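**The Kemeys Shelf Project** is a student robotics project, run as an evening club at Kemeys, in which two robot arms are taught to tidy jars on a small two-tier shelf. I've been a member for two years and I wrote most of this article, so forgive the "I" and "we" all over it. The club wiki used to insist on a neutral tone, but nobody's articles ever got finished that way, so we dropped the rule.

## Background

The club was started by Vangelis Economou, who teaches the electronics module and who had grown tired (his word was "weary", but he said it very cheerfully) of students building line-following buggies every single year. He wanted something with arms. He also wanted a task that anyone's gran would understand straight away, and after a long evening of arguing we settled on putting jars on a shelf.

I was firmly in the "make it play draughts" camp at the time, and I was wrong! Draughts pieces are flat and all the same. Jars are round, shiny and top-heavy, they have fiddly rings on their lids, and they stand behind one another. There's plenty to learn from a jar.

The software side is called Vuko. It began as one person's coursework and has been rewritten so often that hardly a line of the original is left. Fidura is the name of the other half, the bit that stores our practice runs and lets us sort the good ones from the bad ones. If you join and somebody tells you "it's in Fidura", that means it has been saved and you can stop worrying about it.

## The task

The rules fit on a postcard. There are two colours of jar, white and a pale blue-grey, and there are two shelves. White goes on top and blue goes underneath. Both arms may be used, and either arm may pick up either colour. A run is over when the operator says so or when the clock does.

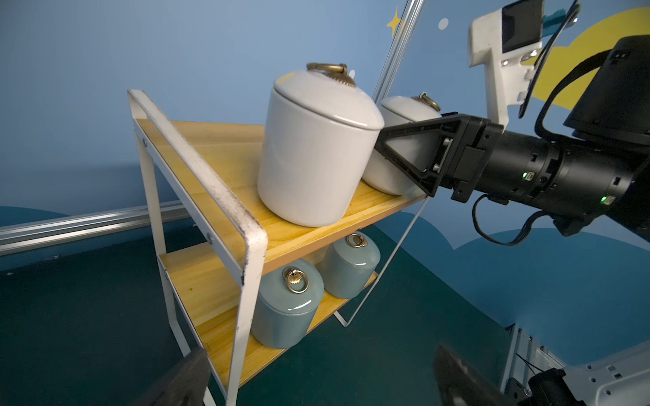
Most newcomers assume the top shelf will be the hard one, because of the height. It's the lower one that eats your evening. The gripper has to come in from the side with a board just above it, and if you've set your angle for the top shelf you'll clout the edge of the wood on the way in. I did this nine times in my first session and Vangelis wrote the number on the whiteboard, where it stayed until June.

Crowding is the other headache. Put the first jar down in the middle of the board and you've made life miserable for the second one, so we all learn to leave a gap early on, and then we all forget, and then we learn it again.

### Scoring

Points only matter for the internal league, which is friendly (mostly). The current scheme is:

- A jar left standing on the correct shelf scores in full.
- A jar on the wrong shelf scores half, after a very long debate.
- A jar lying on its side scores nothing, wherever it is.
- Touching the shelf is fine, but shoving it along the floor ends the run.

We used to give a bonus for speed. It made everybody reckless, so it went.

## How the arms learn

Nobody types in "move left a bit". A student steers the arms by hand through the whole job, the cameras and joint positions are recorded, and the recording goes into Fidura. After enough of these, Vuko is trained on the lot and has a go by itself. We set ourselves a target of 1,000 saved runs for the first year, which sounded completely mad, and we finished on 2,591 — mainly down to a rainy spring and a very good biscuit supply.

What surprised me is how much of the operator ends up in the robot. One of our members always pauses just before letting go, a tiny hesitation, and for a whole term the arms did it too. You could watch a run and say whose evenings it had been trained on. We now mix up the operators on purpose, and anyone who has done a long stretch swaps out and makes the tea.

We also change the starting positions between runs. That was my suggestion, so I'm giving it its own paragraph. If the jars always begin in the same spots, Vuko more or less memorises a dance, and the first time somebody starts a jar a hand's width further over, the gripper closes very confidently on nothing at all.

Bad runs get kept as well, under a separate label. Vangelis is strict about this. A run where a jar goes over and the operator rescues it is worth having, and there are a few of mine in there that have become teaching material, which I try to feel proud of.

## The workcell

The arms live in an enclosure with aluminium posts, and the inside walls are painted as a blue sky with clouds and stars. There was a proposal to go over it all in plain grey to make things easier for the cameras. It was voted down by everybody except the person who proposed it, and I still think the sky is the best thing in the building.

Both arms are mounted along one long base, with the shelf out in front of them. The shelf stands loose on the floor of the cell, so check where it is before you start a session and don't trust that the last group put it back. Cables are the other thing to check. Follow each one with your finger from the arm to the post before you power up, and if one looks tight, ask.

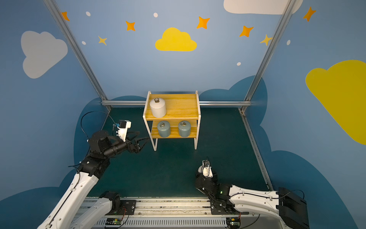
## Joining and the Povau meet

New members are taken at any point in the year and no experience is needed. You'll spend your first 3 sessions watching, resetting jars and labelling runs, and then you get the controls. People grumble about the labelling, but I got better at steering simply from watching other people's mistakes over and over with a mug in my hand.

Once a year we go to Povau, a small student meet where clubs bring whatever they've been working on. There's no main prize. Each club gets a table and a slot, and you show your robot doing its thing while people from the other clubs stand far too close and ask brilliant questions. Last time a girl from one of the younger teams asked why we didn't pick the jars up by their rings. We had a long answer ready about grip and swing — and then went home and spent a month trying it anyway. Results were mixed. The ring grip is lovely when it's square on and horrible when it isn't.

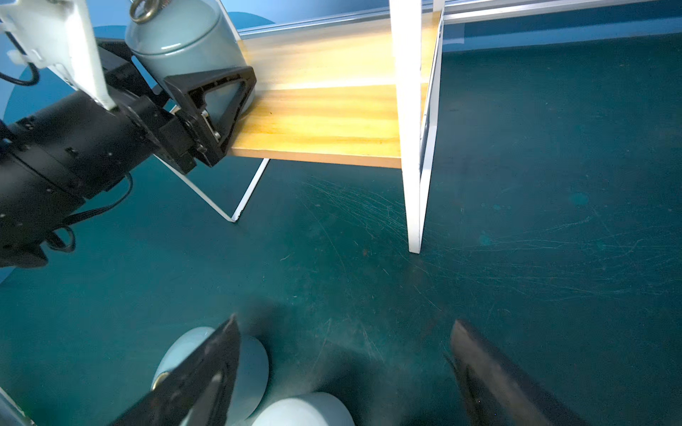

*A blue jar held at the shelf, with two more on the floor.*

## Open jobs

These are the things still on the club list, and any member can pick one up:

- Tidy the Fidura labels, which currently include "good", "Good" and "good-ish".
- Write up the ring grip trials properly.
- Find out whether a third colour of jar would be fun or just annoying.
- Update the Vuko setup notes, which still describe the old menus.

Page last edited September 21, 2026. If you were in the club before I was and I've got the early history wrong, please just go in and fix it.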